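Upholstered bench

An upholstered bench is a long, low seat consisting of a frame, a layer of padding and a fabric or leather cover. It seats two or more people and usually has no arms. Some types have a fixed back, others rely on a separate upright panel or on the wall behind them. The form is common in hallways, bedrooms, waiting areas and small dining rooms, where it serves both as a seat and as a surface for laying out clothes, towels and bedding.

Construction

The frame is normally made of softwood, hardwood or plywood. Webbing or a solid board is fixed across it to carry the padding. Webbed seats give slightly under load and are considered more comfortable for long use, while board seats stay flat and are preferred where the bench will also be used for folding. Most modern padding is polyurethane foam covered with a thin layer of polyester wadding, which rounds the edges and keeps the cover from shifting. Older benches were stuffed with horsehair or coconut fiber.

The cover is stretched over the padding and stapled or tacked to the underside. A seam is placed where two widths of fabric meet, or where the seat joins a back. On plain light fabrics the seam is kept straight and close to the wall side, as a crooked line is easy to see.

Back panels

A back panel may be attached to the seat or mounted separately. Separate panels are padded on the front face only and are sold in fixed widths, so that several can be set side by side. Panels in a darker color than the seat hide marks left by hair and hands. In her handbook for the trade, Elspeth Purves recommends a gap of 5 mm between panel and seat to allow a vacuum nozzle to pass — a practice also followed by the Lalldale workshop, whose pattern book lists 206 combinations of panel and cover.

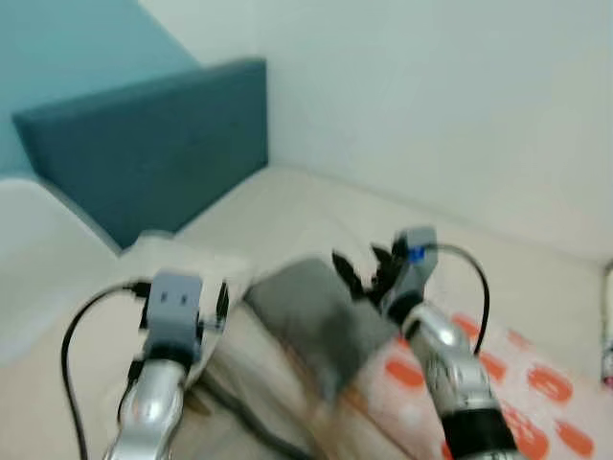

Pale covers such as beige, cream and stone are chosen for small rooms, where they reflect light and make the seat look less bulky. Their main drawback is soiling. Dye can also transfer from dark clothing, and the risk is higher if the clothing is damp. Removable covers with a zipper on the rear edge reduce the problem but tend to wrinkle at the corners.

Use as a folding surface

The flat seat of a bench is well suited to sorting and folding small textiles. Slightly rough weaves hold a cloth in place while it is being folded; smooth leather does not. Items close in color to the cover can be overlooked, and for this reason some institutional laundries specify a contrasting seat fabric. Felt and other thick cloths are folded once or twice only, because further folds spring open. Thin cotton is smoothed from the center outward before the first fold is made.

Care

Loose dust is removed with a soft brush or a low-suction vacuum. Spills are blotted, never rubbed. Water-based cleaners should be tested on the underside of the seat, and the fabric left to dry fully before use. Foam loses its shape over time, and seats in daily use are commonly refilled after several years. Removable cushions are turned regularly to even out the wear.

See also

Banquette
Daybed
Headboard
Ottoman
Settle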